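### 3.2 Keeping the laundry cell running

I'll say up front that this section is mostly housekeeping. We rewrote it twice because reviewers of our workshop paper kept asking how the Trelton cell stayed in the same state from July to the end of the runs, and the short version is that it didn't, quite, so I'd like to put down what we did to it and when.

The cell is one arm on a pedestal, one gripper, a basket on the floor and a piece of upholstered furniture next to it (we wanted a living room, more or less, and Svenja Hamann found us one that fit the floor plan!). Every run starts with clothes in the basket and the arm parked over it. Jae-hoon Ahn and I shared the setup work, and we kept a paper log taped inside the cabinet door. The log has 3405 grasp attempts in it, which is the number we use everywhere else in this paper.

Most of our trouble came from the cable. On the first mounting we ran it straight down from the gripper connector with a tie every few inches, very tidy, and it pulled on the plug each time the wrist turned past 90 degrees. We lost contact with the gripper 19 times before Jae-hoon got fed up and cut all the ties off. Now we leave slack at the wrist and let the cable follow the arm down from there (Figure 3). It looks sloppier and it works a lot better.

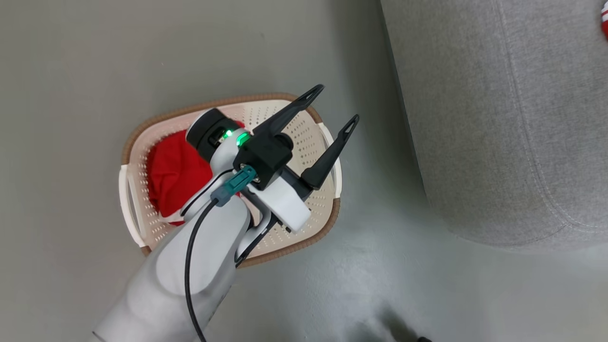

*Photo: Lavby project archive / F. Lowther*

**Figure 3.** The arm over the basket with the gripper fingers open and one red garment inside. The cable plugs in at the gripper housing and runs down along the arm.

Before each batch we do the same short check. I look for the green light at the wrist, wiggle the connector by hand (gently, please), and then open and close the fingers a few times with nothing between them. If one finger lags, we stop and take the gripper off. It's four screws and maybe ten minutes once you've done it a few times, though my first try took most of a morning and I put the spacer in backwards.

The fingers themselves needed more care than I expected. Lint builds up near the tips, especially after towels, and we picked it out with a soft brush after every 100 attempts. Anahera Prendergast suggested tape on the tips for extra grip, and we tried it for a week. It did hold thin shirts better, but the edges curled and started catching in the holes of the basket, so off it came. The attempts from that week are flagged in the log and left out of Table 2.

The basket drifts, too. Each time a finger brushes the rim it slides a little, and after a long batch it can be well off its marks. We push it back by hand between batches and never during one. Keith Cosgrove at Waaka, where they have a similar cell, bolts his down, and I can see the appeal, but we wanted the policy to cope with some drift.

Recalibration of the wrist was done twice, both times after we'd had the gripper off for cleaning. The offsets are listed in Appendix B.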